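4 April 2026, Bunham shop, afternoon

Both handhelds are back together! I swapped the left trigger spring for the softer one Smaranda left in the drawer (my thumb thanks her) and re-seated the clip mount, which had been creeping backward all week. Firmware flashed on the second try — the first time I'd picked the wrong port, again.

Tried folding from the couch instead of the bench, with the cream throw down and something blue to fold on top.
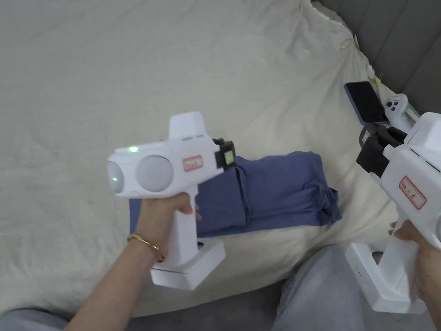 Balance is better than the old printed grips, but the wrist gets tired well before the battery does. Güven thinks we should move the weight down toward the base. I'd like to try a shorter handle first, it's only one overnight print.

Logging: 24 runs saved, folder is ploketum_fold. Clock drift between left and right is still there, 300 ms at worst, and I don't trust anything I record until that's fixed. Beril has a sync script from the Endale arm, ask her Monday.

To buy: M3 inserts, red-border labels, more of the soft springs.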